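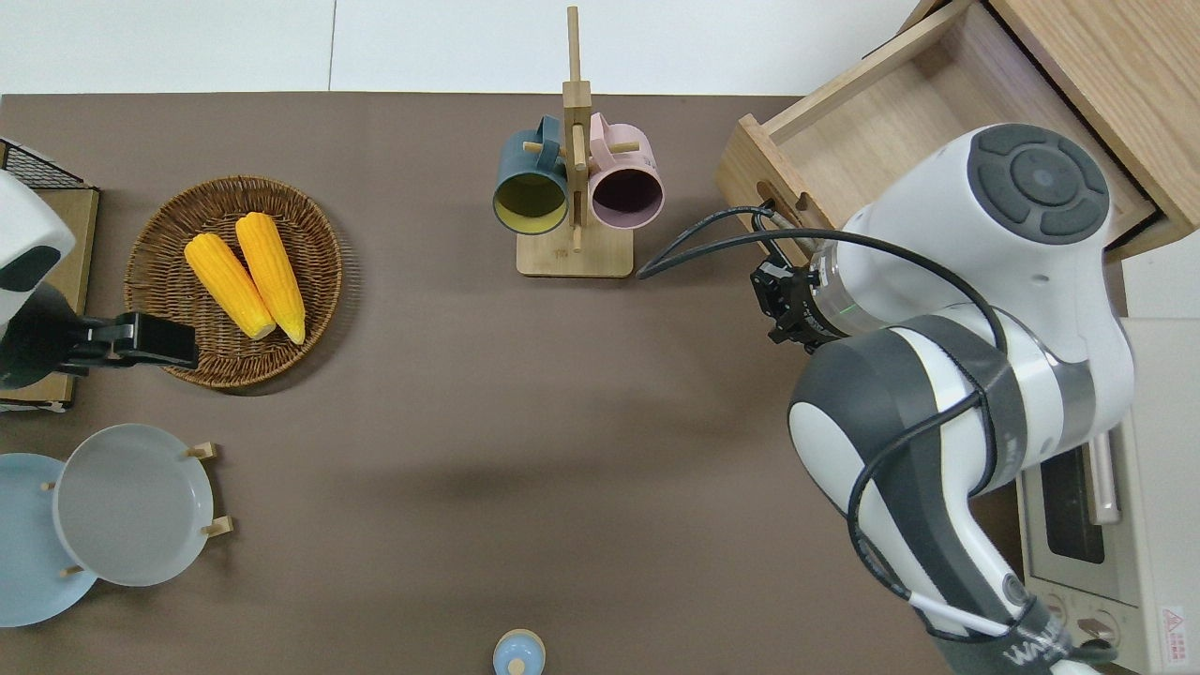 A drawer unit with one drawer open, behind a brown tabletop.

The lorry that came off the hill at Hillwood in September was carrying 144 crates of bathroom tiles, and Kadri Rimkutė can still find bits of them in her flower beds.

"Beige," she says. "If it had to be anything, it could have been a nice blue."

Rimkutė's front wall sits on the outside of the bend where Quinlan Road drops to the junction, and in the eleven years she has owned it, it has been hit four times. The September crash was the worst. The driver walked away with a sore wrist, a parked hatchback was written off, and the wall lost its middle. The road was shut until after 9pm while the tiles were shovelled up, or mostly shovelled up.

She was in the kitchen. "I heard the brakes, then I heard them stop being brakes," she says. "I remember putting the kettle on before I went out. I thought, well, they'll want tea. The driver did want tea. He had three sugars and apologised to the hedge."

The council's reply to her letter came five weeks later and runs to a page and a half. It thanks her for her interest in road safety. It notes that the bend has a warning sign, which is true, although the sign is at present lying in the ditch on the far side with a tyre mark across it.

Gunārs Pärn has a thicker file. He lives six doors up, drove delivery vans for Staltik until his knees gave out, and has spent a good part of his retirement at an upstairs window with a notebook. Between breakfast and tea on one ordinary working day he logged 213 heavy vehicles.

"I stopped for lunch, so call it more," he says. "I'm keen but I'm not mad."

His view is that the drivers are being sent that way by their satnavs, which save them four minutes and don't mention the gradient. He has some sympathy. "You come over the top with a full load and it looks like any other road. Then it goes left and you find out how good your brakes are. I did it myself once in a van full of yoghurt. Never told the firm."

What he would like is a weight limit, with a sign at the top where a driver can still do something about it. A petition asking for one has 2491 signatures, well past the 1000 needed to have it discussed at a full meeting. It was due to be discussed last month. The meeting ran over on the subject of bins.

"I've nothing against bins," says Pärn.

Rimkutė has had two quotes for the wall and accepted neither. The second builder suggested boulders. She is thinking about the boulders. In the meantime there is a length of orange plastic netting across the gap, and a lorry has already had one end of that.

The petition is down for the next meeting, item 14.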